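Progress report to the Hirkusum Fund, second installment

We use cookies to remember your settings. Accept | Manage

Search this site Go

Hello again from the back bedroom, where the negatives have now taken over both shelves and most of the bed.

I'll start with the number you asked for. I've scanned 1,877 negatives from the Costari studio boxes so far, which puts me a bit ahead of the plan I sent you in the spring (I know, I didn't expect it either!). Nearly all of them are 120 roll film cut into strips, and the strips from the weddings were in much better shape than the school portraits. Somebody at Costari stored the school work in glassine sleeves that have gone sticky, and getting those apart is slow. I gave up doing it in the evenings when I'm tired and moved it to 7 a.m. with a big coffee well away from the desk.

There are 354 frames I've set aside. Most have the silvering you get around the edges, and a few are stuck to their sleeves so badly that I don't want to touch them without advice. I'd like to show a handful to a conservator before the next report. If you know one who is patient with amateurs, please pass on a name.

Equipment. I went back and forth on this for weeks, as you'll remember from my very long emails. In the end I stayed with the camera I already own, bought a used macro lens and a decent copy stand, and skipped the flatbed. I'm so glad I did. The flatbed tests looked soft whenever I enlarged a face, and every strip needed flattening under glass, which gave me those oily rainbow rings. With the copy stand I can do a strip in the time it used to take me to clean the scanner. The one thing I'd change is the light panel. It's a touch uneven in one corner and I've been fixing that afterward with a blank frame, so it isn't a disaster, just a chore.

The money: you gave me $1,000 for this stage and I've spent around $850 of it, nearly all on the lens and the stand. The rest is going on new sleeves and archival boxes. I had hoped to buy a second hard drive too, but I've borrowed one for the time being.

Cataloging is where I'm behind. I've been using Yimyam for the captions and keywords, and I like it a lot more now that I've stopped fighting the date field (it wants an exact day, and half my envelopes just say "summer"). Scans from 4 of the boxes are fully captioned. The others have a box number and a frame number and nothing else. I'd rather be slow and have the names spelled right, so please don't read too much into the gap.

Miltlow library has offered me a wall for a small show in October. I'm printing them myself, matte, no bigger than 11 x 14, and I keep changing my mind about the order. There's a dance hall series I'd hang on its own if I could get away with it.

2 comments | 11 shares 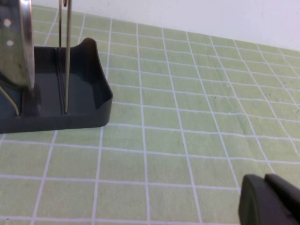 Grant Updates

Next up: sleeves, the rest of the captions, and a proper sort through the set-aside frames. I'll send the contact sheets with the October report, along with the receipts for the boxes.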